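Bedding and Linens > Everyday care

Plush toys on the bed: basket, net, or get rid of them?

rowhouse_kit
Posted 16th July
My daughter has a pile of stuffed food toys that live on the bed. Fruit and vegetables mostly, the Flunico ones and some no-name ones. Every night they go on the floor and every morning they come back up, and the comforter is getting grubby where they sit. What do people use to hold them? I was looking at a corner net but we rent and I don't want 3 screw holes in the wall when we leave.

dulcimer70
Plastic basket. I've had one from the discount place in Trendton for years. You can wipe it out and it doesn't collect lint the way the fabric bins do.

pelham_stitch
Fabric bin. Plastic cracks at the handles and the broken bits snag the bedspread. Ask me how I know.

rowhouse_kit
What size is the fabric one?

pelham_stitch
Mine is the medium. I'd have to measure. It folds flat, so I put it away in December when the grandkids' stuff goes up to the attic.

oldmill_1817
We did the net in our last apartment in Hellilcombe with adhesive hooks. They held until summer and then one came off with a strip of paint. I would not do it again in a rental.

dulcimer70
Adhesive hooks are fine if you clean the wall with rubbing alcohol first and wait a day before hanging anything.

oldmill_1817
I did clean the wall.

tansy_b
Going back to the grubby comforter, the toys are the problem and a basket won't fix that. Wash them. Zip them into a pillowcase, cold water, gentle cycle, then air dry. Mine took two days in the middle, where the stuffing is thick. Don't put them back in a closed bin damp or they will smell.

pelham_stitch
Agree on washing. Check the eyes and any glued felt parts first. Glue lets go in the dryer.

bermudez_house
We are the Bermúdez family account, so you get two opinions for one. My husband says floor basket. I say keep the basket up on the bed, in the far corner, where it stays out of the way of your feet. Ours is white plastic with the small holes all over the sides.
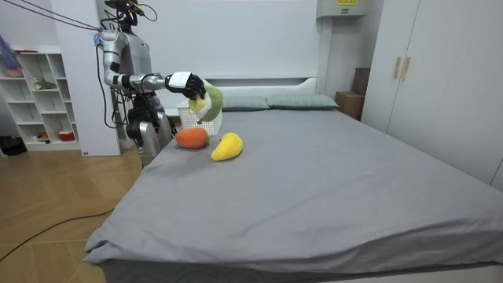

The holes matter more than I expected when we bought it. Air gets through, and crumbs and fuzz drop out when you shake it over the tub. I put the big pieces in first, then push the small ones down the sides. If you do it the other way the big ones sit on top and roll off every time someone gets in bed.

oldmill_1817
A hard basket on a bed is going to get kicked off at night.

bermudez_house
It moves to the dresser at night. During the day it's on the bed.

oldmill_1817
Then you're still moving it twice a day — same as the floor pile.

bermudez_house
One basket instead of a pile. I'll take that.

tansy_b
Line it with a dish towel if the plastic has rough edges. I still think a mesh laundry bag on the doorknob is cheaper and does the same job.

rowhouse_kit
Thanks, all. Going to wash everything this weekend and try a plastic basket with holes. If it cracks I'll get the fabric one. Does anyone know if the Flunico ones can go in the dryer on low? The tag has been cut off.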